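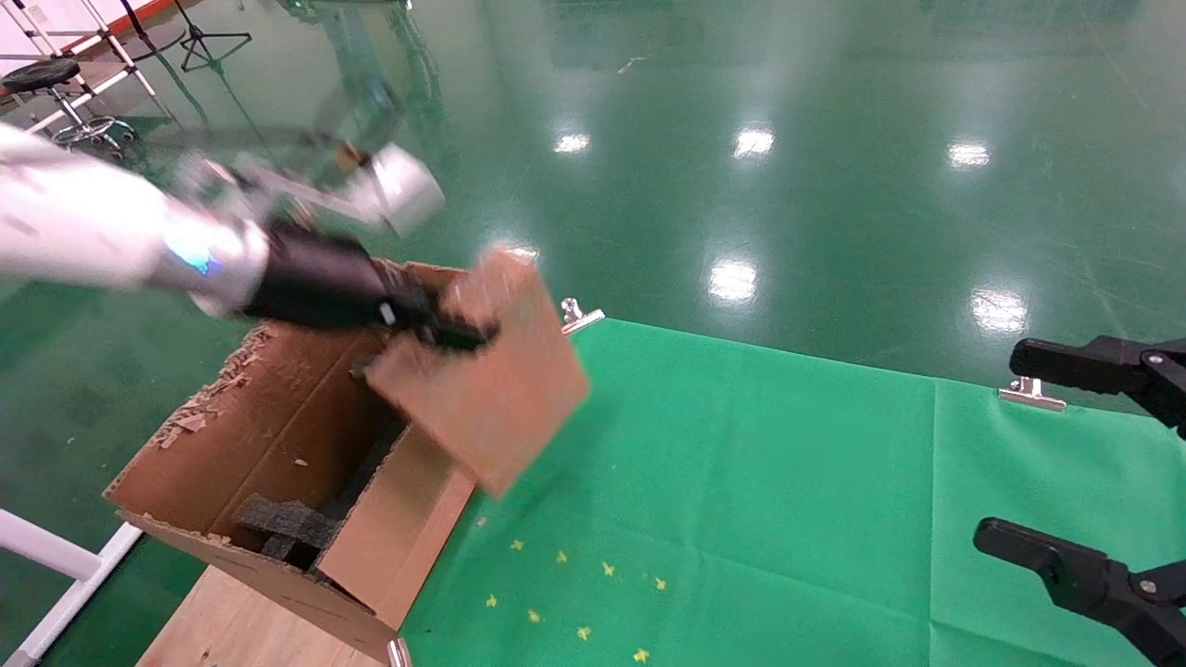 Thread: what I learned about reusing old cardboard boxes (1/13)

I sell small ceramics from home, cups and little plates mostly, under the name Pomano. For two years I am sending everything in boxes that already had a life before. People ask me how I do it, so I write it down here in one place.

2/ First thing is to look at the upper rim. If the flaps were pulled off with force, the rim becomes ragged and the fibers stand up like fur. Such a box will not close well anymore. I do not throw it away, but it will not travel to a customer.

3/ A box with a torn rim is still good for storage. Mine go under the table and keep the foam pieces. The dark gray foam is my favorite, it holds its form much longer than the thin white one.

4/ Do not take the foam out too early! I did this mistake many times. When you tear or cut the cardboard, leave the foam at the bottom of the box, so you always know which piece belongs to which box. Foam in strips or in a cross shape is very difficult to match later.

5/ About flaps. A whole flap is a useful thing. I keep the flat ones and put them between plates, or I use one as a second floor in a heavy parcel. Flaps with a deep fold in the middle I give to recycling.

6/ Tearing makes crumbs. Small bits stay on the rim, some fall inside, and the rest goes everywhere. Put a cloth down before you begin. On a bright green one even the tiny yellow specks are easy to find, on my wooden table I was finding them for days.

7/ After work I take the cloth by the corners and shake it outside. Then I turn the box over and knock on the bottom. Customers don't like to find cardboard dust in a cup.

8/ If you want a clean edge, cut with a knife along the fold and go slowly. Press lightly the first time and a little more the second time. I still tear when I am in a hurry, and I am in a hurry often.

9/ Somebody asked about smell. Boxes from the fruit shop keep the smell, boxes from the book shop don't. I take mine from a lamp shop in Rurnport, they put them outside in the evening and are happy when I come.

10/ Tape: I remove the old one only if it is loose. Good old tape makes the corner stronger – bad old tape takes the paper with it when you pull.

11/ What I spend now: around 90 dollars in a year, almost all of it for paper tape. Before, I bought new boxes and it was much more, I prefer not to calculate it.

12/ For very thin cups I still buy a new box. A used wall that was bent once is softer in this place, also when you cannot see it. Press with your thumb along the side and you will feel it.

13/ In June I will write about paper filling, if there is interest. Please tell me what you use for bowls, my way with bowls is still not good.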